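Speaker notes: Soft packaging in felt, session 6
Hepburn Textile Study Day, Mon 19 August
Speaker: Blandine Mallet

Slide 1. Title
Wait for the doors. State the scope: felt copies of grocery packaging, construction and labeling only. Pattern drafting was covered by Grigoris Tzavaras this morning. Refer people to his handout for the gore templates.

Slide 2. The Grornwood shelf
The shelf at Grornwood is a teaching set of play groceries in felt. The inventory lists 357 pieces. Boxes and cans outnumber bottles by a wide margin. A box is six flat panels and a can is a tube with two discs. A bottle has to change diameter along its height, and every change has to be taken up in a seam.

Mention that loans go through the Brurach office. Do not get into the loan terms. There is a sheet at the back.

Slide 3. Seams on a tapered body
Two options for the body: butt the edges and join with a zigzag, or sew right sides together and turn. Butted edges lie flatter. A turned seam gives a ridge under the label unless it is trimmed hard.

On a dense felt the zigzag sinks into the pile and shows as a faint line if the thread is matched. On a thin craft felt it stays on the surface. Pass around the two swatches from Jindach, thin one first. Ask for them back before slide 5.
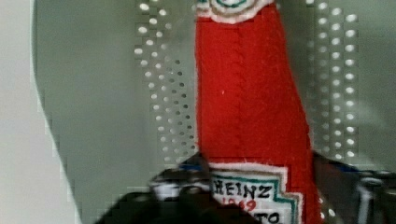

Slide 4. Felt ketchup bottle: stitched seam on the red body, white label with teal green border.

Point to the seam first. It runs down the middle of the red body and the zigzag is just readable. Then the taper, narrow toward the neck and wider as it comes down.

Move to the front label. White felt, teal green border, stepped outline. HEINZ is embroidered in black capitals, with 1869 in red thread under it. Note the soft margins of the cut felt. For comparison, the neck label has the same white and green treatment, and its white edge is slightly frayed.

Pause for questions on the seam only. Hold the label questions for the next slide.

Slide 5. Labels: order of work
Recommended sequence for a label of this type:
Embroider the lettering on an oversize blank with stabilizer behind it.
Remove the stabilizer and press from the back through a cloth.
Cut the outline after pressing. Lettering pulls the felt in, and a shape cut first will be off.
Attach the border, then attach the label to the body while the body is still flat.

Small numerals are the weak point. Below 6 mm, satin stitch closes up the counters in an 8 or a 9. Use a single running line or enlarge the figure. My test strip has 13 versions of the same numeral, numbered along the edge. Put it under the document camera.

Slide 6. Care
Lint roller, light pressure, one direction. No brushing across embroidery. Spot clean with a barely damp cloth. Store bottles upright, with the neck unsupported for no longer than needed.

Slide 7. Next session
November, same room, closures and caps. Leave the slide up during questions. Collect the swatches.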